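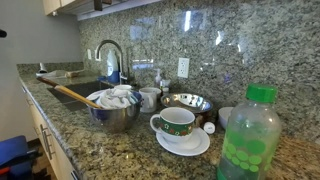
Does the stuff by the sink need sorting before anyone starts washing it?
Every time. Glasses and cups come out first, then small dishes, then metal, and the big bowl goes last because everything else ends up living in it.

Kitchen notes, January, started 9.40 with tea

I'm putting this in the workshop book and not on the fridge, as the last fridge note went missing and Svetozár swears he never saw it. Granite counter again. I do like that stone, but the speckle hides everything - crumbs, drips, small lids - so wiping by eye is hopeless and I've gone over to wiping by feel, flat hand behind the cloth, left to right, finishing at the sink.

The big steel mixing bowl is the real trouble. It's a lovely bowl and it takes up half the working space, and once a cloth has been dropped in it people treat it as a shelf! Wooden spoons too. I've asked (again) for spoons to be stood in the rack to dry, because the Kadrić ones we bought last spring have started to go furry at the ends and I'm the one who has to sand them.

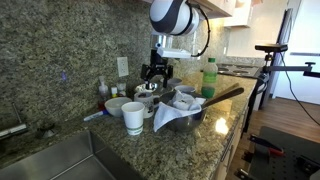 Selma Todorova reckons we should oil them as well, and she has 200 ml of the Galler oil left over from the chopping boards, so I'll try it on two spoons and leave the rest plain to compare. Thin coat, wipe off, overnight on newspaper.

Order of work I settled on, for whoever does it next:

1. Take the cloth out of the bowl before anything else and hang it up. Check inside it for small things.

2. Mugs and saucers go together on the side nearest the sink. Please don't stack mugs, the handles knock.

3. Caps and lids into one saucer so they don't roll off behind the bottles.

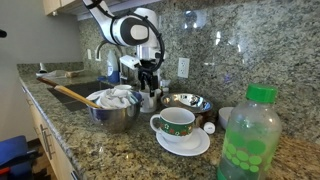 4. Bottles back against the splashback, labels facing out. Anything with no label gets sniffed, then labelled, then argued over.

5. Pens don't live on the counter. If you've used one to mark a tub, take it back to the bench with you.

Masteo delivery came in the middle of all this, 18 rolls of blue paper, so I lost a good while finding somewhere to put them. They're under the stairs, left side.

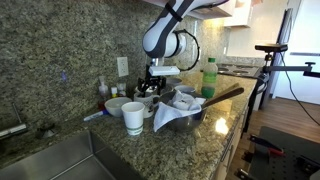
Counter by the sink, mug and bowls still to be sorted.

Paper cups: I'd rather we stopped buying them. Selma found the last invoice from Waron and it was for 1,000, with 725 still in the cupboard, so we'll be using them up for ages whatever I think.

Still to do - oil the two spoons, new sponge, ask Svetozár about the rack.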